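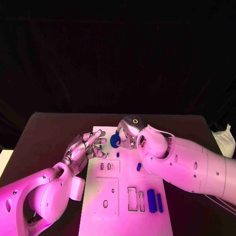
Figure 4. White board with small blue pieces under a strong pink-magenta light, dark curtain behind. White surfaces take the tint.

4. Coloured light and the reading of labels

4.1 What we asked

Section 3 dealt with brightness. This one deals with colour, which turned out to be the messier half of the study. Small museums like coloured light. It is cheap now, it hides tired walls, and it makes a room feel like an event. The trouble comes when a visitor has to read something in it. A white card under a pink lamp is a pink card (Figure 4 shows the general effect on white), and any ink chosen to stand out on white is now standing out on something else.

Two rooms were compared. The first is the Textile Room at Hummont, lit in deep pink for the whole of its summer display. The second is the Long Room at Skirkitwood, plain warm white, similar size, similar mix of cases and wall panels. Both rooms have dark hangings and neither has a window. Label text was kept the same size in both, on matt white card. Hummont had used a cream card before June and we asked for it to be changed.

The question was narrow. Do people read less of a label when the light is strongly coloured, and if so is it the colour or the dimness that comes with it?

4.2 How it was done

A total of 63 visitors took part in the timed reading, all adults, all reading with whatever glasses they would normally wear. Each person read two labels in one room, then answered a short set of questions about what the label said. Wording was taken from real labels on dyeing, spinning and the wool trade. We left out anything with a date in the first line, as people tend to remember dates and little else.

Alongside this we collected comment cards, 915 of them across the two sites. Cards had one open question: "Was anything hard to see or read?" Most people wrote a few words. Some wrote on both sides and up the margins. All were typed up by hand and sorted into groups by two readers working apart, then compared. Disagreements were settled by talking them through, and the ones that could not be settled went into a group marked "unclear".

Display lamps at Hummont were Bensaid strips, fixed colour, no dimming. Skirkitwood used ordinary spotlights. We had planned to run both rooms with the same fittings but the second set did not arrive in time, so the comparison is rougher than we would like. See 4.5.

4.3 Timed reading

Reading was slower in the pink room. The gap was small for short labels and clear for long ones. People did not seem to notice they were slower - asked afterwards, most said the label had been "fine". Scores on the questions hardly differed between the rooms, which suggests visitors were taking more time to get the same amount out of the text. For a paid test that is no great harm. For a family with a toddler and a bus to catch it may mean the label is dropped halfway.

Ink colour mattered more than expected. Black text held up well. Dark red headings, used at Hummont to match the leaflets, were the worst by a good margin, and several readers skipped them altogether and started on the second line. Blue headings did better, they went dark and a bit purple but kept their edges. Grey captions under photographs were poor in both rooms and we would put that down to grey being a bad idea anywhere.

Older visitors were slower in both rooms, as one would expect. Whether the pink made it worse for them in particular we cannot say, the group is too small once split.

4.4 Comment cards

The cards tell a slightly different story. Complaints about reading were more common at Hummont, but so was praise for the room. Often on the same card. "Lovely atmosphere, couldnt read the bit about madder" is typical. Visitors appear willing to forgive a good deal if they like where they are standing.

Three sorts of complaint came up often enough to be grouped. Headings that vanished was the largest. After that, not being able to tell the true colour of an object, which in a room about dyed cloth is a fair point and one the museum had heard before. Last, tired eyes, mostly from people who had stayed a long time or who were sitting for the film.

The second of these deserves more space than we have. A visitor who reads "indigo blue" and looks at a cloth that seems violet will either doubt the label or doubt themselves. Hummont had put a sample card of Lalon yarns by the door, under a plain white bulb, so people could see the colours properly before going in. A good thought. Very few cards mention it and the staff felt that most visitors walked straight past, perhaps as it stood behind the door when the door was open.

Skirkitwood drew fewer comments of any sort. The commonest word was "nice".

4.5 Limits

Different fittings, different buildings, different staff. The rooms were not matched for brightness, only brought as close as the fittings allowed, so some of what we report as a colour effect will be a dimness effect. We tried to correct for it using the figures in Section 3 but the correction is crude and we wouldn't lean on it.

The cards were voluntary. People who could not read the labels may not have been able to read the cards either, a point made by Gwenllian Owen when she checked the sorting, and there is no easy way round it after the fact.

Only one colour was tested. Green and amber are both common in small museums and amber in particular may behave quite diffrently with red ink. Nobody should take these results as covering them.

4.6 Notes for display staff

Keep the coloured light on the walls and the hangings. Put a small white lamp on each label, shaded so it does not spill. If that can't be afforded, use black ink on matt card, larger headings, no red. Check the labels in the room with the lights on, as they will be on the day - proofs checked at a desk tell you very little.

Where the true colour of an object matters, say so on the label and give visitors one spot of white light near the thing itself, not at the door.

Hummont has since reprinted its headings in black. A second round of cards is being typed up and will be reported seperately.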